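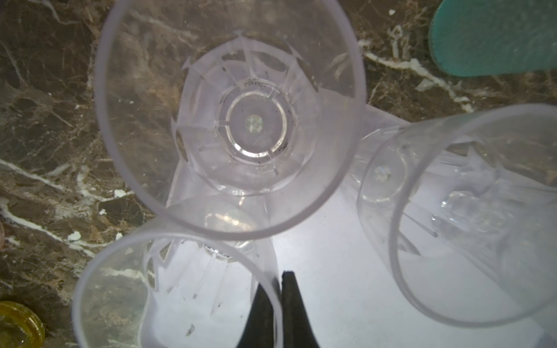
Equipment plan for the coming year

The budget round for the kitchen handling work opens in February, and most of the money this time goes on grippers. We have one arm fitted with the two-finger Boros set, and the fingertips are the part that wears. Clear plastic is still the hardest thing we ask it to pick up, and cups lying on their sides are harder again.

Alfie Hebden has put together the list. A replacement pair of Boros fingers comes to $117, and he wants four pairs on the shelf before summer. The wrist camera from Cluris is quoted at $1,255 with the cable and bracket. We asked Flistimach for a price on the same thing and are still waiting. If their quote isn't in by the end of the month we will go with Cluris.

Delivery on the camera is up to 26 working days, so the order has to go in early. The fingers ship from stock.
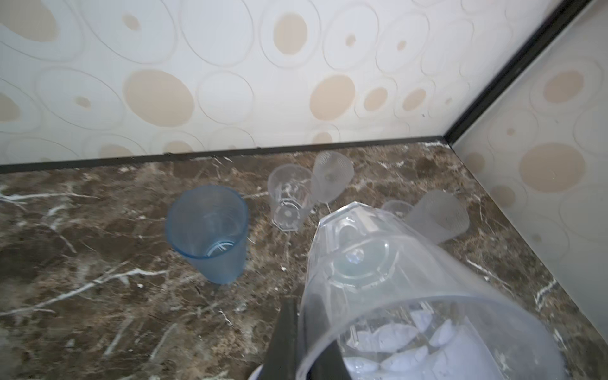

Newsletter no. 47

Pouring and serving items are the next job. A large pitcher is a different load from a cup, and its open rim is wide enough that one finger can go on the outside wall with the other behind the rim. Faceted sides give the camera a lot of bent light to deal with. The frosted and tinted cups are in the set as well, and we would like to keep the mix of finishes as it is.

Two things are not in the plan. The second arm from Beltudeo is put off until next year – the price is fair, but we have no bench for it and the service contract is billed separately. Spare cups and pitchers come out of the consumables line, so please don't put them on an equipment form.

Anyone who needs something added should send Alfie the part name, the supplier and a written quote. Requests without a quote will be held over to the next round. Shipping goes on its own line this year.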